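Notebook, kitchen bench – adhesion and cleaning of counter coatings
21st June

Continuing the stain work on the white coated samples. Last entry ended with the Tulto topcoat panels in the rack, curing. Delali Dogbe pulled them on the seventh day and moved them to the wire shelf, face up, numbered on the back in pencil. Numbering is the same as before: T for Tulto, M for Morikawa, Z for the Zusberg two-part. Control is bare primer, marked P.

Panels are all cut from the same sheet, 300 mm square, edges sealed with two coats. Z4 has a run along one side from brushing and I am leaving it out of the gloss figures. It can still be used for the cup test.

Staining agents this round: strong black tea, turmeric in sunflower oil, red wine vinegar, beet juice, mustard straight from the jar. Coffee dropped after April, when it gave the same result as tea on every coating and used up panel area. Each agent goes down as a spot under an inverted watch glass. Dwell times are one hour, four hours and overnight.

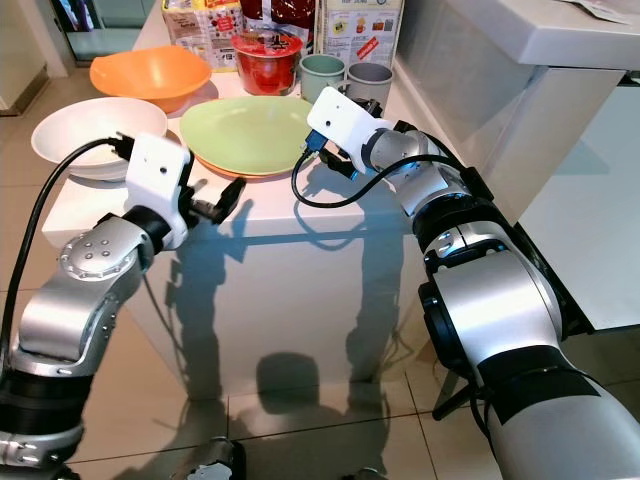
White counter, from above.

Results, one hour. Tea wiped off all coatings with a damp cloth and no detergent. Beet the same. Mustard left a faint yellow outline on P and on M2, nothing on T or Z. Turmeric marked everything, including Z, which I did not expect at one hour. Vinegar no visible change.

Results, four hours. Tea left a ring on M and P. The ring on M came out with dish soap and light rubbing; on P it did not. Turmeric deeper on all. Vinegar dulled the surface on P and possibly on M3, but M3 was next to the window and I would want it repeated before writing it down as a result.

Overnight. Turmeric on M is a total loss, orange through to the primer when scraped. On T it sits in the top layer and fades under the lamp. Delali left T1 and T2 under the UV lamp for the afternoon and the yellow on T1 went down by more than half by eye. T2 less so. We should be measuring this. The colorimeter is back from Lunier with a new calibration tile, serial ending 2622, but the software on the old laptop does not accept the new tile values and falls back to the factory ones. Bence Medve has the license dongle. Until that is sorted the color readings are not worth recording.

Gloss at 60 degrees was taken before and after cleaning, three readings per panel, rotated a quarter turn between readings. Z held its gloss through the full wipe sequence. T dropped slightly and then stayed put. M dropped at every step and was still dropping when I stopped. Raw readings are in the binder, green tab. I have not averaged them yet as the meter was reading high on the black standard in the morning and I need to decide whether to correct the first set or throw it out. Leaning toward throwing it out – it is an hour of work to redo.

Wipe sequence, for the record, as the April entry has it wrong. Damp cloth, ten double strokes. Soap solution, ten double strokes. Rinse, blot, wait 30 minutes. Then the mild abrasive cream, ten double strokes, rinse, blot, wait again. The April entry lists the abrasive before the soap. It was never done in that order, I only wrote it down that way.

Cloth matters more than I allowed for. The blue microfiber leaves a haze on M that the cotton does not. Compared on M5, half and half with tape down the middle. The haze is visible at a low angle only, and a second wipe with plain water moves it around without removing it. May be residue from the cloth itself. Washed one cloth three times without softener and will repeat. Cotton only until then, and cotton only for anything that goes into the gloss table.

Tape note: the green masking tape lifted a strip of M5 when pulled at 90 degrees. Not a proper adhesion test but it agrees with the crosscut from last time, where M was the worst of the set. Pull back flat on itself and slowly.
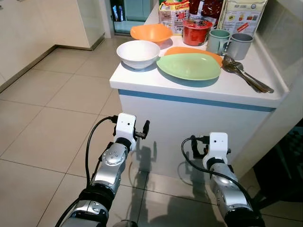
Crosscut repeated on the fully cured panels, 2 mm spacing, six cuts each way. Z clean, edges of cuts smooth. T small flakes at the intersections, no whole squares lost. M lost squares in one corner on M1 and along two cuts on M6. P was not tested. The cutter blade was new for Z and T and was turned to the second edge before M, so the M result is on a fresh edge as well and I do not think the blade explains it.

One possible cause is recoat time. The Morikawa data sheet we have is a photocopy and the recoat window is hard to read. I took it as 13 hours. Bence read the same line as 18. If it is 18 then all the M panels were recoated early and the whole M series has a solvent entrapment problem of our own making. It would also fit the softness: M still takes a fingernail mark near the edges, where the film is thickest. Need a clean copy of the sheet before anything about M goes outside this room.

Heat. Brief look only. Mug of boiling water straight onto the coating, ten minutes, lid on. Z no mark. T faint white ring, gone the next morning. M soft under the mug and printed with the foot ring, permanent. The mug has an unglazed foot, which is a harsher test than most cups would give, but there are plenty of mugs like that in use. Same mug for all panels. It is on the top shelf with a strip of tape on the handle – do not wash it in the machine, the tape comes off.

Spot position: I have been putting the turmeric too near the corner and the oil creeps out to the sealed edge. On T3 it got under the edge coat and the stain is now wider than the watch glass. Move all turmeric spots in by 50 mm and draw the layout on the back before starting.

To do
Get a readable Morikawa sheet
Dongle from Bence, then load the tile values
Redo first gloss set
Three new M panels, recoat at 24 hours to be safe
Repeat vinegar on M3 position, away from the window
Washed microfiber against cotton on T and Z
Order watch glasses, two chipped

T1 and T2 stay under the lamp over the weekend. Timer is set. Delali has the key to the lamp cabinet.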